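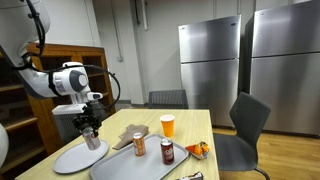 Which lamp state do we use for the storm in act two? The dimmed one, cue 22, with the side booms left out until the boat comes on.

Workshop notes, July, started 10.15

Cue 22 was too bright in the run for Lalard. From the back row you could see the join in the painted cloth, and the actors were lit from the knees down by spill off the floor units. Took the floor units down to 50 per cent and put the shutters in on the upstage pair. The join has gone. Meriem Kabbaj watched from the circle and is happy with the faces, less happy with the blue, so we tried the paler one we had left over from Ots. It looks like moonlight and the script says late afternoon. Went back to the first blue. Leave it alone now.

Thunder sheet. Mahmoud Sqalli rehung it from the fly floor on two short chains. The old rope let it swing and touch the brickwork, which gave a clank after every roll. On chains it is drier and shorter. We still want a long tail on the last clap, so that one will be recorded and the others played live. The recorded clap goes to the rear speakers only.

Boat. Weighs 84 kilos with the mast stepped. Castors on the stage left side bind when it turns on the rake. Greased them, no change. Took one off and found the plate bent, probably from the get-out at Cilgate. Straightened it in the vice and refitted with longer bolts. Turns cleanly now with two people pushing, and can be stopped on the mark if they start slowing at the second trap line. Whoever is on the stern needs to call it, the person at the bow can't see the mark.

Mast is still creaking. Packed the foot with felt. Better, though it comes back when the sail is up.

Sail: hem dropped at the lower corner, pinned for tonight, needs stitching. Flameproofing test on the offcut was fine. Certificate goes in the blue folder with the Hoven ones.

Rain box timing, from the stage manager's go to first sound in the house: 3 seconds. Too slow for the line it sits under. Moved the go back to "shut the door", and it lands where Meriem wants it.

To do before the dress:
Stitch sail hem
New tape on the boat mark, the white one is lifting
Spare lamp for boom two
Ask Mahmoud whether the thunder sheet chains need a safety bond
Relabel cues after 22, the numbers in the prompt book are from the old version

Stopped at 18.40. Boat left in the upstage dock with the brake on and the mast down.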